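Building a little bridge from interlocking blocks

Last updated: June

If you've a tub of plain white interlocking blocks and a free table, this is a lovely thing to make of an evening, and it needs no glue at all.

Start with the hollow frame, as everything else leans on it. Press the pieces together on a hard, flat surface (carpet will drive you mad, I promise!) and give it a gentle wiggle. Next come the 2 lower blocks, left and right, poking out towards you like a pair of feet. Take your time getting them level.

Now rest the upper blocks across the frame, one each side, and slide the flat bar in so it sticks out to the right. Last of all, pop the small cube on top.

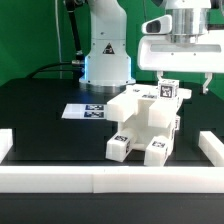
The block structure with its cube on top.

If yours rocks a bit, take the feet off and press them in again, a little more firmly this time.

28 comments | 1056 shares

Related
Sorting loose blocks the Westholm way
A simple Culmont tower
Storing 3000 pieces in one cupboard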